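Re: Double wall vs single wall for 19 kg shipments

packrat_nine
We ship castings through Gisside, 19 kg gross per carton. Currently single wall, C flute. Pleden quoted double wall at 20 cents more per box. Is the upgrade worth it or should I spend the money on better tape?

flutegrade
Double wall. At that weight the bottom flaps carry the load and single wall creases along the score. Tape will not fix a board problem.

packrat_nine
The bottom flaps hold. What I get is crushed corners on the lower tier, stacked 2 high.

mullen_board
Then I disagree with flutegrade. Corner crush at 2 high usually means overhang or humid storage. Board loses a lot of stacking strength in damp air. We logged 71 percent humidity in our dock area in January and had the same failures in double wall. Check the pallet first.

flutegrade
Check it, sure, but he still has no margin with single wall. What edge crush rating is printed on the box maker's stamp?

packrat_nine
No stamp on these. They came from Cerkier as plain stock. Pallet overhang is zero, I measured. A different box, shallow and printed navy blue, open on my desk:
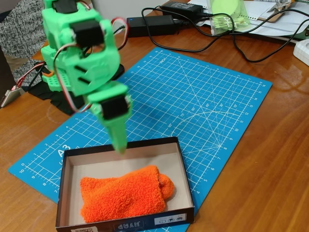

mullen_board
Ask Cerkier for the test sheet before you buy anything. Unstamped stock varies from batch to batch. Tripathi will run an edge crush test if you send flat blanks - do not send used cartons, the result will read low.

flutegrade
Agreed on the test. I would still order a bundle of double wall and stack both side by side on the same dock.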